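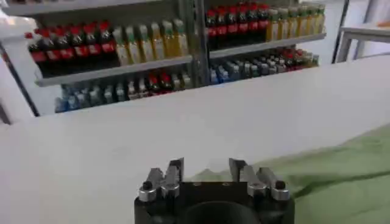
Notes on collecting demonstrations, part two
Sep 12, 2024

The second round of collection is finished, so I am writing down how it went while I still remember the details. Part one covered the arm and the mounting. This one is about the data: what we record, how we decide what to keep, and what I changed between the first round and the second.

The project is called Makia. The goal is modest. We want an arm with a two-finger gripper to handle a piece of cloth on a table – pick it up by a corner, spread it out, fold it in half – and to learn that from recorded examples. Nothing is scripted. A person moves the arm through the task, the system records what the wrist camera saw and what the joints and fingers were doing, and later a model is trained to produce the same kind of motion from the same kind of view.

The target for this round was 200 usable episodes. An episode is one attempt at one task, from the arm at its start pose to the arm back at its start pose. I say usable because the number recorded and the number kept are different, and I used to mix them up when talking to people.

The setup

We work at a white table with a shelving unit full of bottled drinks behind it. The bottles belong to other tasks on the list and don't get touched during cloth work. I thought about hanging a sheet in front of them for this round and decided against it. The finished system is supposed to run in a place with stuff in it, and a model trained in front of a blank wall tends to get confused the first time it sees anything else. The red caps and the yellow bottles are about as busy a background as I could ask for.

The cloth is light olive green. In the first round I used a white one, which was a mistake. On a white table the edges nearly vanished in the camera view, and I was having trouble finding the corners myself when I reviewed the recordings. If I can't find the corner on the screen, I shouldn't expect the model to. I'll bring the white one back once the easy version works.

The camera sits at the wrist and looks out past the fingers. I like this placement for cloth. The fingertips are always in view, so the distance between finger and fabric is something the model can read from the picture. The cost is that the view moves whenever the arm moves, and when the gripper is low over the cloth you lose track of everything else. For folding, that matters. The person driving can look up and see where the far edge is, and the model can't. More on that below.

A normal session

Sessions are 20 episodes. I tried longer ones in the first round and the quality went down toward the end. The motions got faster and sloppier, and I started skipping the small pause before closing the fingers.

Before each session I go through the same steps:

Wipe the camera lens.
Check that the fingers open to full width and close all the way.
Record a few seconds with the arm at rest and look at the file.
Open the log sheet and write down the task and the lighting.

The third step came from a bad afternoon in the first round, when a cable had worked itself loose and I recorded a whole session with joint data and no video. It takes less than a minute and I have not skipped it again.

Then it's just repetition. Place the cloth, start the recording, do the task, return to the start pose, stop the recording, mark it good or bad, reset. The reset takes longer than the task does. For a pick-up episode, the driving is short and then I spend twice that long putting the cloth down in a new position. If someone wanted to speed up this kind of work, the reset is where I would tell them to look.

We use a tool called Flovico for recording and labeling. It is in-house and a little rough. It saves each episode as its own folder with the video, the joint positions, the gripper opening and a text note. The note field was optional at first. I made it required this round, even if the note is only one word, and it has paid off several times when I was trying to figure out why a certain batch looked strange.

How the cloth gets placed

This was the biggest change from the first round.

Originally I placed the cloth wherever felt natural and told myself that was random. When I plotted the starting positions afterward, most of them were in the same patch of the table, a little right of center, with one edge facing the arm. I am right-handed and I was standing in the same spot each time. The model learned that patch well and did badly everywhere else.

Now there are 10 starting zones on the table, kept on a printed sheet, and the sheet tells me which one to use next. Within the zone I pick the cloth up, let it drop, and leave it as it lands. No smoothing. A few wrinkles and folds are fine and in fact wanted, and a cloth that lands in a ball is fine too, as long as I log it as a ball.

There are 4 categories for the starting state: flat, wrinkled, partly folded and bunched. I try to keep them even. Bunched is the hardest to drive and the one I would naturally avoid, so it is listed first on the sheet.

What counts as a bad episode

I had a long argument with myself over this one. In the first round I threw away any episode where something went wrong, including those where I missed the first grasp and got it on the second. The result was a clean dataset in which nothing ever failed. When the trained model missed a grasp, it had never seen what to do next, so it carried on lifting with empty fingers and did the rest of the fold in the air.

So now a missed grasp followed by a good recovery is kept, and tagged as a recovery. Around a fifth of the final set has that tag. I don't fake them. I drive at a normal pace and they come up often enough, mostly on the bunched starts.

Episodes that still get thrown out:

The cloth ends up off the table.
The person's hand is in view at any point between start and stop.
The driver stops partway to think.
The recording has dropped frames.

The third is harder to judge than it sounds. A short pause before the fingers close is good, and I want the model to learn it. A long pause in the middle of a move, with the arm hanging there while the driver works out which corner is which, teaches it to hang there. I ended up going by whether the pause was at a place where a pause made sense, and that is a judgment call. Two people would mark some of these differently.

Drivers

Three of us drove this round. In the first round it was only me. I was worried that different habits would make the data harder to learn from, and to some degree they did. One driver comes in low and slides the lower finger under the edge of the cloth. I come in from above and pinch. Both work. The first model we trained on the mixed data would sometimes start one approach and finish with the other, and close on nothing in between.

We could have picked one style and told everyone to use it. What we did was agree on a rule: if the edge is raised off the table, slide under it, and if the edge is lying flat, pinch from above. It took a short practice session for everyone to get used to it. The mixed-up grasps mostly went away after we re-recorded the affected batches. I wish I had written the rule down before starting, as it would have saved us re-doing several sessions.

Everyone also drives faster than they think. I put a speed cap in the controller at the start of the round and the complaints lasted until the first review, when we watched the videos side by side. The slower ones were much less blurry.

Light

The room is bright and even during the day, and the table and the plastic bottles throw back a good deal of it. The metal on the gripper picks up highlights that shift as the wrist turns. I had expected this to be a problem and so far I can't find any sign that it is. I did record a share of the sessions in the evening with only the overhead lights on. Those are logged separately so I can train with and without them and see whether they help.

Where it stands

We hit the target. The pick-up task is in good shape, and spreading out is usable. Folding is still the weak one, and I think the wrist camera is the reason. When the gripper carries a corner across to meet the opposite edge, that edge is out of view for most of the way. A person driving just knows where it is. The model has to remember, and the version we are training now has a very short memory.

There are two things to try. One is a second camera fixed above the table, which means another cable, another calibration and another thing to check before each session. The other is to change how we drive the fold, lifting higher at the start so that the wrist camera gets a look at the whole cloth before the move across. That costs nothing but some practice, so I will do it first, with one session of folds only, and compare it to the old ones.

I also need to sort out storage. The Vasconcelos drive, which is what we call the shared disk, is nearly full, and the raw video is most of it. I don't want to compress the originals until I know what the next model needs, so for now I am moving the first round to a shelf copy and keeping only the second round online. The folder naming changed between rounds too. If you are on the project and your scripts point to the old paths, they will stop working once the move is done. The new layout is in the readme next to the log sheets.

Part three will be about the bottles, whenever we get to them.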